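Two-Arm Cloth Folding: Tips for When the Fold Goes Wrong
6 min read

We keep these notes for anyone running the two-arm bench on cloth. Most of them come out of one bad week in November, when the left gripper started losing corners partway through a fold and, on one occasion, pulled a cloth across the table while the other arm was still holding it. The cloth tore along the hem. The arms were fine. Birutė Jankauskaitė did most of the fault-finding and Uriel Cervantes wrote up the stop procedure at the end.

Grey cloth on the white top, from the bench, from overhead and from a wrist:
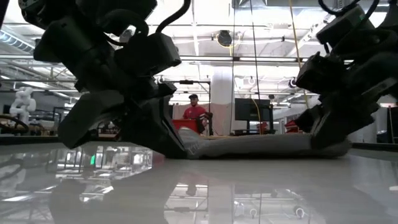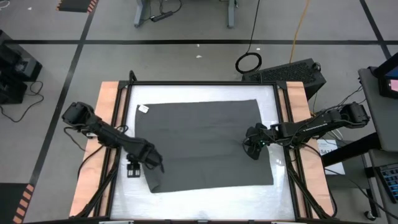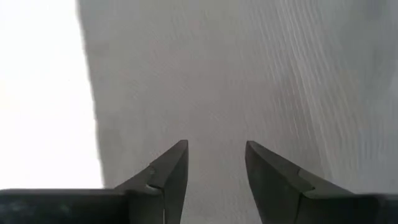
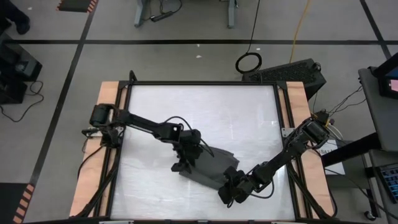
What went wrong

The left gripper would close on a corner, lift it, and let it slide out before the fold was finished. The controller still believed it had the cloth, so the arm carried on to the fold point with nothing in it. Now and then the opposite happened. The gripper kept hold after it was told to release, and the arm moved away with the corner still pinched.

We blamed the software first and lost two days to that. The fault log had 27 grip errors in it by then, all from the left side. When we swapped the grippers over, the errors moved to the right with the gripper, and we should have tried that on the first morning.

There were two causes. The fingertips had a film of lint and fabric softener on them, and one retaining screw in the finger mount had backed out far enough to let the finger rock. A rocking finger closes to the correct width on the readout and still doesn't pinch properly.

Cleaning the fingertips

Power the arms off at the wall before you put your hands near the grippers. The software stop is not good enough for this job.

Wipe both faces of each finger with a lint-free cloth and a little isopropyl alcohol. Do the inner face last and use a clean part of the cloth for it. Don't use citrus cleaner, which leaves an oily film of its own. We tried Lutine wipes for a while and they were all right on the outer faces but left fibres behind in the step of the finger.

Let everything dry for 3 minutes before powering up again.

If a fingertip has a nick in it, run a fingernail over the spot. A smooth nick can stay. A sharp one will catch threads, and the tip should be replaced. A light rub with 1000 grit paper will get you through the afternoon if there is no spare in the drawer, but order one anyway.

Checking the finger mount

Hold the gripper body in one hand and try to rock each finger sideways with the other. There should be no movement you can feel. If there is, take the screw right out, clean the thread and refit it with a drop of medium threadlocker. Tightening a loose screw without cleaning it bought us a single shift.

Do both arms even if only one is playing up. Mark the screw head with a line of paint pen across onto the housing so that the next person can tell at a glance whether it has moved.

Preparing the cloth

Wash new cloths once without softener. Softener was where the film came from, and switching to plain Suvine powder cut down the cleaning a good deal.

Grey cloth on a glossy white top gives the cameras a clear outline, but a shiny surface also throws back the ceiling lights. If the corner detection jumps about, turn off one bank of lights and try again before you recalibrate anything.

Smooth out fine wrinkles by hand near the corners. The middle doesn't matter much. A ridge close to a corner can be picked up as the edge, and then the gripper closes on a pleat, which springs open during the lift.

Sewn-in labels cause the same kind of trouble. Start with the label well away from the first pick, or unpick it.

Looking after the cables

Loops at the wrist need enough slack for the full turn of the joint and no more. Move the arm slowly through its range by jogging it and watch the loop the whole way. A cable that goes tight near the end of the travel will tug the wrist off line by a few millimetres, and on thin cloth that is a missed corner.

Where cables drop over the side of the bench, tie them off before they reach the floor. A foot caught in a trailing bundle can move the whole arm base. Check the ties when you sweep.

If both arms have hold of the cloth and something goes wrong

Hit the emergency stop. Don't try to open a gripper from the keyboard while the other arm is still moving — that is how the cloth tore.

Wait until both arms are still. On our bench they hold position for a moment after the stop and then sag, so keep your hands out from underneath.

Isolate the power, then support the left arm at the forearm and back its fingers off by hand. Do the right arm the same way. Leave the cloth where it is until both grippers are open, and never pull it free.

Write down the run number and which side let go. The torn cloth was run 2249, and having that number let Birutė find the grip width trace in a few minutes.

Before you restart, jog each arm clear of the table separately, open and close both grippers with nothing in them, and do one fold at quarter speed. If that fold drops a corner, go back to the finger mount.

Spare tips and threadlocker are in the Stotell box under the bench. Put the lid back on, the lint gets into everything.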